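Kilard Returns Sorting: README

Version 6 of the set

What this is

Recordings of small-item handling made with hand-held gripper tools by staff of the Kilard returns room. Kilard takes back costume jewelry and small gifts from Dreven shops. The recordings are used to train the sorting arms that Cloletti is building for the same room.

Contents

65 tasks, more than 2000 recordings
Items: rings, bangles, beaded pieces, tins and small boxes
Surfaces: plain trays and patterned cloth
Splits: train and test, divided by task

Who recorded it

Returns clerks, on paid shifts. Each clerk worked with a pair of grippers and chose the order of the items. Names and audio were removed before release.

What changes at work

Under the MacAulay plan, the arms take over moving pieces between boxes and the cloth. Clerks keep grading, repairs and customer claims. Recording shifts count as regular hours. No clerk has been moved to another site so far, but the evening shift is under review and the outcome is not settled. Clerks asked for a stop button at every bench, and this is now part of the bench layout.

Known limits

Thin rings are the hardest items. They can hang from one finger or turn in the grip, and labels for "held" and "released" are less reliable there. 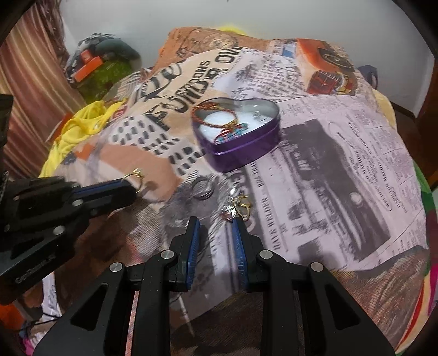 Patterned cloth also causes missed detections. Use the plain-tray tasks first when testing a new model. Tasks 1 to 100 are numbered with gaps where a task was dropped; the numbers will not be reused.

Corrections go to the Kilard data desk, which merges them on Wednesday.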